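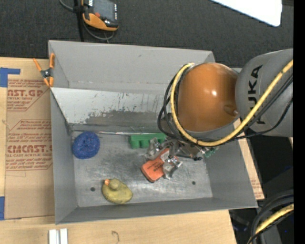 KUKA arm over a grey metal bin

Thread: Skikine council by-election, preference flows

rlorente
Scrutineer sheets from the Hollenstein booth are up. Garrido leads on primaries but is 70 votes short of Cha after the second exclusion. My reading is that the Robles preferences split close to evenly, which is well off what the how-to-vote card asked for. Has anyone got the Merkodis booth by candidate?

erunum_west
Merkodis isn't by candidate yet, only a two-candidate throw. I'd be careful with the 70. That figure excludes postals, and postals in this ward favoured Garrido in both of the last 2 contests.

Remedios E.
The card is being given too much weight. Robles had people handing out at Hollenstein until midday and no one at all at Erunum Hall. You can't measure card adherence at a booth where half the voters were never offered one.

rlorente
Fair point on coverage. Even so, if you take only the morning bundle at Hollenstein, leakage is still high. I don't accept that staffing explains it.

erunum_west
The morning bundle isn't a thing. Ballots go into one box and are counted together after close. Where did you get a time split?

rlorente
From a scrutineer's note on the order the bundles came off the table. I'll concede that is weak as a proxy. Withdrawn.

Remedios E.
The formal vote is around 2000 on my addition, so a modest postal batch settles it either way. The more useful question is exhaustion. Under optional preferential a lot of Robles voters will have numbered one box and stopped.

bandicoot_ward
Which is an argument for full preferential at council level. Cha said as much at the candidates' forum and Garrido opposed it.

erunum_west
Garrido opposed it on informality grounds. Full preferential raises the informal rate, particularly with a long ballot. There were only four names here, so the effect would be small, but the rule would apply to every ward.

bandicoot_ward
A slightly higher informal rate is a reasonable price for fewer exhausted ballots. We disagree on that, fine.

Remedios E.
Separate thread for the voting system please. Postals are being opened from 10 am and I'll put the batch totals in here as they're read out.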